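3.2 Organização do posto e delimitação das zonas de trabalho

O estudo incidiu sobre a colocação de peças de revestimento automóvel em zonas marcadas, num posto montado nas instalações da Kesico. As marcações foram feitas com fita amarela, tanto no pavimento como no tampo da mesa. No pavimento, o contorno de fita define a posição de trabalho em frente à mesa e foi aplicado diretamente sobre o revestimento têxtil, cuja textura dificulta a aderência nos cantos.
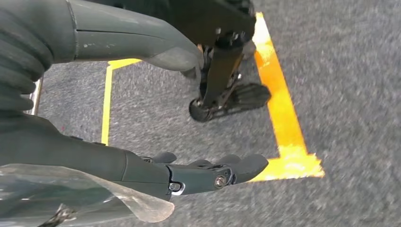
A opção pela fita, em detrimento de batentes fixos, deveu-se à necessidade de alterar a disposição entre séries. O protocolo Odoi prevê 8 disposições, das quais 2 foram excluídas por obrigarem a sobrepor peças de grande dimensão. As restantes foram executadas com o mesmo lote de peças, sem limpeza intermédia do tampo. As marcas de manuseamento no aço inoxidável foram, por isso, consideradas parte das condições do ensaio.

Na disposição descrita na Figura 2, o tampo comporta duas zonas retangulares contíguas, de dimensões diferentes. A zona maior, à direita, recebe o tampão de roda, com a face exterior voltada para cima. A zona menor, à esquerda, fica ligeiramente desalinhada em relação à primeira.
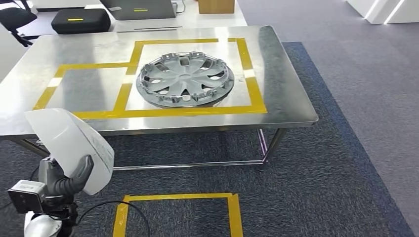
Stelteo · Grupo de Ergonomia e Métodos de Montagem

Figura 2. Mesa de aço inoxidável com duas zonas delimitadas a fita; tampão de roda na zona direita e peça curva branca em primeiro plano.

As peças curvas levantam um problema que os tampões de roda não colocam: o apoio faz-se por uma parte reduzida do contorno, e a posição final depende da orientação com que a peça chega à superfície. Nos registos relativos a estas peças, adotou-se como referência a projeção vertical do bordo, medida em relação ao lado interior da fita. 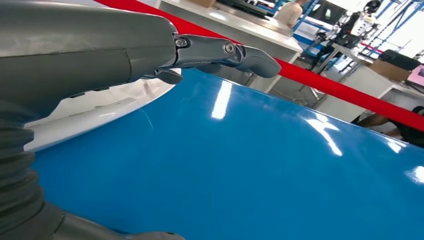
O acabamento brilhante introduz uma segunda dificuldade. Os reflexos da iluminação superior confundem-se com as arestas, sobretudo nas superfícies convexas, e prejudicam a leitura do contorno por observação direta. Das 2864 colocações registadas, 66 foram anuladas por impossibilidade de determinar o bordo. A revisão destes casos coube a Wissam Rizk, segundo o critério já aplicado no ensaio de Clonuvcombe. As colocações anuladas não foram repetidas e não entram no cálculo dos desvios apresentado na secção 3.3.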